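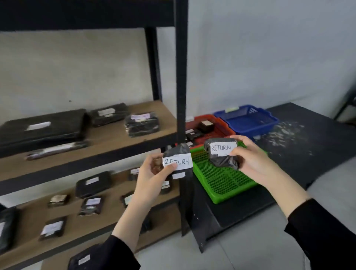
Zwei mit „RETURN“ beschriftete Päckchen.

Cimcombe, 14. Aug. 2019 – Ein 40-jähriger Mann ist wegen Diebstahls in drei Fällen zu zwei Jahren Haft verurteilt worden. Das teilte die Staatsanwaltschaft Cimcombe mit. Er hatte gestanden, Ware aus einem Lager der Firma Karam entwendet zu haben.

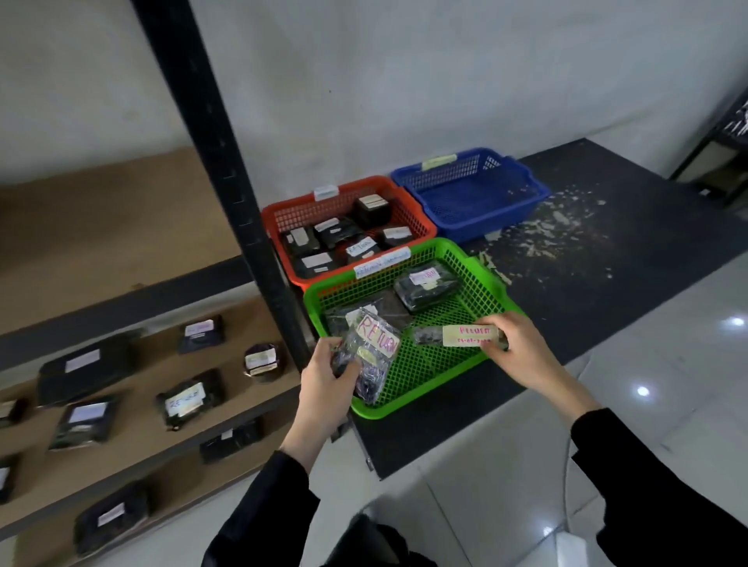
Die Verteidigung kann bis September Berufung einlegen. Rechtsanwalt Enda Ó Flaithearta ließ offen, ob sein Mandant davon Gebrauch macht. Retouren tragen oft nur einen handgeschriebenen Zettel wie den mit rosa Schrift über dem grünen Korb. Der Schaden liegt laut Urteil bei rund 40.000 Euro.

Pressekontakt: Eamon Geraghty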